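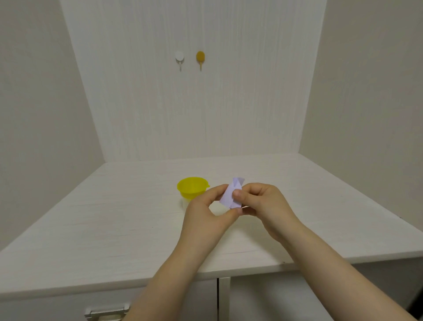

Progress report to the Elloritz Fund, November 2003

Hebden Community Library: after-school program and reading room repairs

Work under the second year of the grant is mostly on schedule. The reading room roof is finished, the homework sessions are running, and one item, the evening bus, has slipped.

Roof and windows

Nendus completed the roof in the summer and came back in the fall to reset the flashing over the north wall. We have had several heavy rains since then and no leaks. The windows on the street side have been painted and two of them rehung. The last invoice came in $306 under the estimate, and with your approval we would like to move that amount to the book budget.

Homework sessions

Sessions are held in the reading room after school lets out. Attendance was slow for the first weeks and picked up once the middle school put our hours in its newsletter. Math help is what most families ask for. We have moved one tutor from the younger group to the older one to meet the demand. 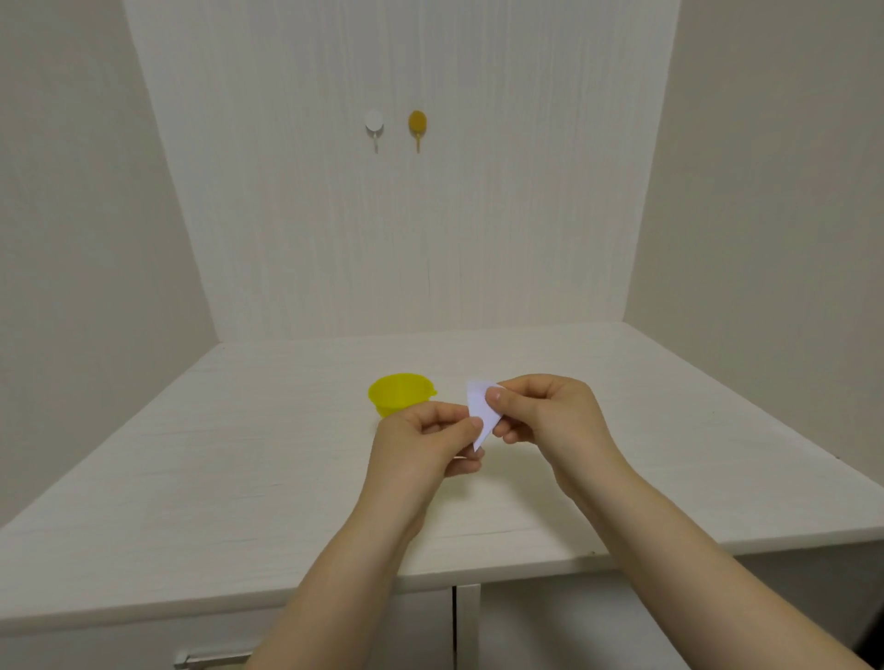
The younger group does its reading first and has free time at the end, which parents tell us makes pickup easier. We have asked the school for its spring calendar so that we can match our closing days to theirs.

Lending

The library lent 3,279 items in the period covered by this report. Large-print books and audio tapes continue to go out more than we planned for, and the waiting list for new fiction is long. Fotamia is updating the catalog software. The old records have been copied over, but renewals still have to be entered by hand.
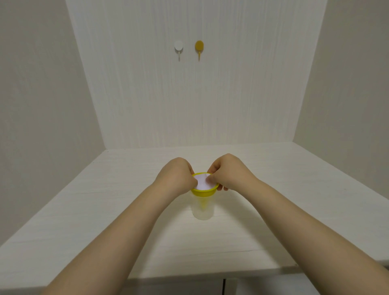 Supplies remain our smallest budget line. Paper is the main cost, and we order it together with the office stock to get the lower price. Craft work needs very little. We do not expect to spend the full amount set aside and will carry the rest into next year.

Evening bus

The county has not yet agreed to extend the route. Nipon Prasertsri met with the transit office and was told to expect an answer in December. If it is no, we will send you a revised plan for that part of the grant.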